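Carmela Aguirre jura que um quarto se arruma em 30 minutos, se cada peça for dobrada em cima da cama antes de ir para a gaveta. Li o método dela com desconfiança. Já experimentei outros dois, o Triltness e o da Cowie, e as gavetas continuam como estavam.

## Quarto: calças pretas sobre a colcha

A regra é usar a cama como mesa. Tenho dúvidas — uma colcha enruga, uma mesa não. 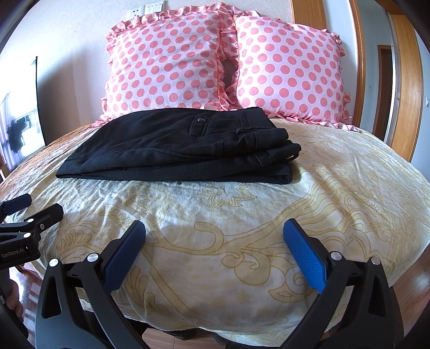

Dobradas num retângulo, com o botãozinho do bolso de trás para cima. Admito que ficam apresentáveis.
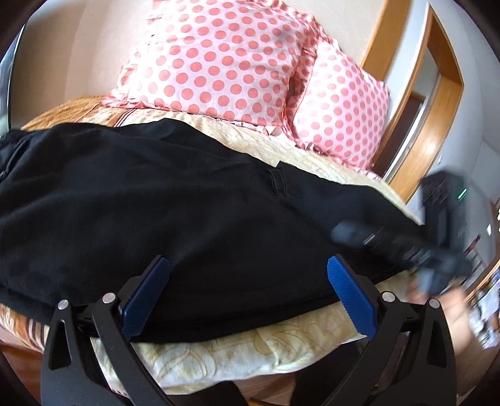
O tecido preto de perto, com as almofadas de bolinhas e folhos ao fundo. Nesta cor, distinguir uma costura de um vinco já é meio trabalho.

## Gavetas

Sem fotografias, por enquanto. O Magnus Mowat defende guardar as calças na vertical, como livros. As minhas tombam à segunda que se tira. Na loja Coltthorpe vendem divisórias Ukon para isso, em conjuntos de 13, e acho muito plástico para segurar roupa. Volto ao assunto em abril, se as pilhas ainda estiverem de pé.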